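3.2 Task board

The students were given 6 weeks and one box to practice on. We chose a board with three modules in a row because each asks for a different kind of touch: buttons to press, toggles to flip, and a knob to turn next to a set of plugged-in leads. The Mabula team asked for a fourth module and was told to finish the first three. 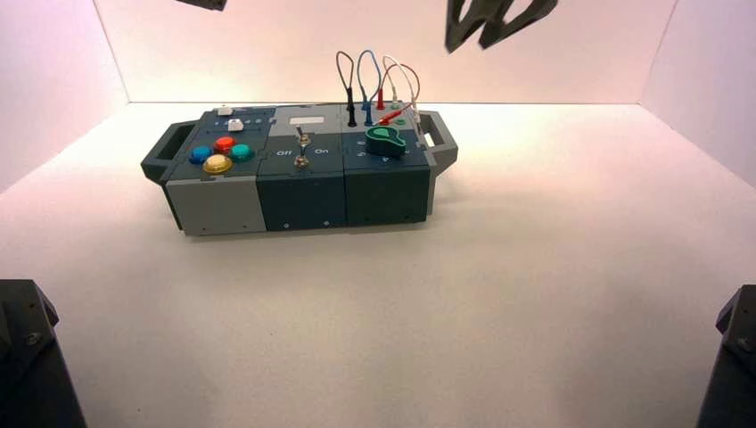 Mechatronics Project Course, Henley Robotics Club
Figure 2. The task board, with two gripper parts at the top of the frame. Push buttons left, toggle switches center, rotary knob and test leads right.

Each team logged 50 attempts per module. The buttons were popular, being large and forgiving. The toggles were less so - a near miss scores the same as a wide one, a rule that Akinyi Mrema defended through almost 400 emails. Lead removal was scored separately (Section 3.3).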